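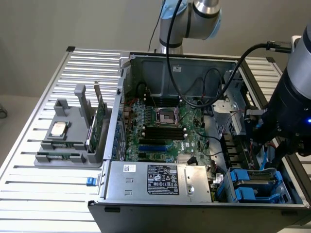 Section 2. Preparing the Case and Parts

1. Turn off the computer and unplug the power cord. Lay the case on its side and remove the side panel, with the motherboard facing up.

2. Confirm that the CPU socket is empty. Do not touch the contacts inside it.

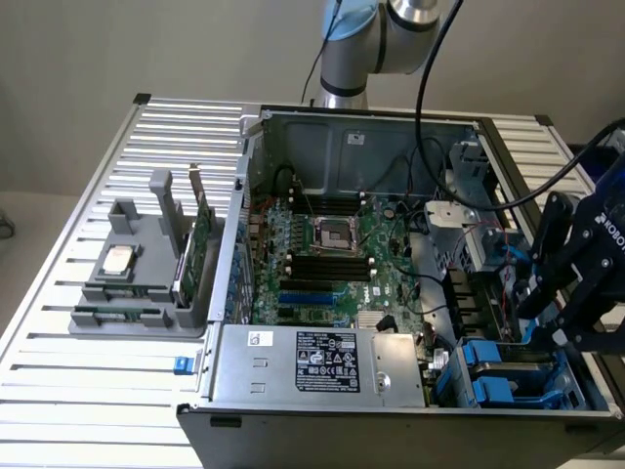

3. Keep all parts in the holder until each is needed — never place them on the motherboard.

CAUTION: Do not open the power supply unit.

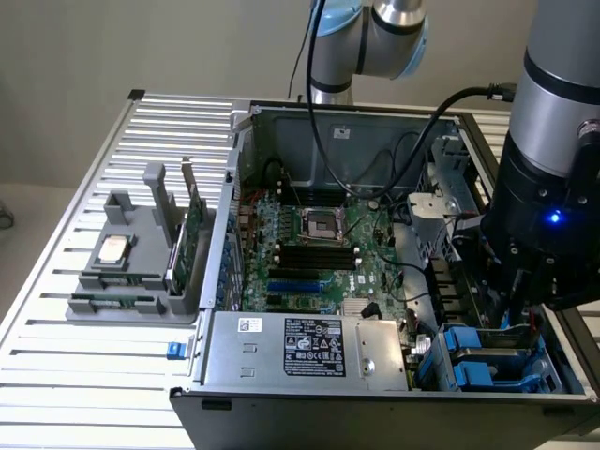 4. Install the CPU first, then the memory modules, then the expansion card. Hold each memory module by its edges.

NOTE: Report damaged parts to Callum Dawber, Plesgate Service Desk, before continuing.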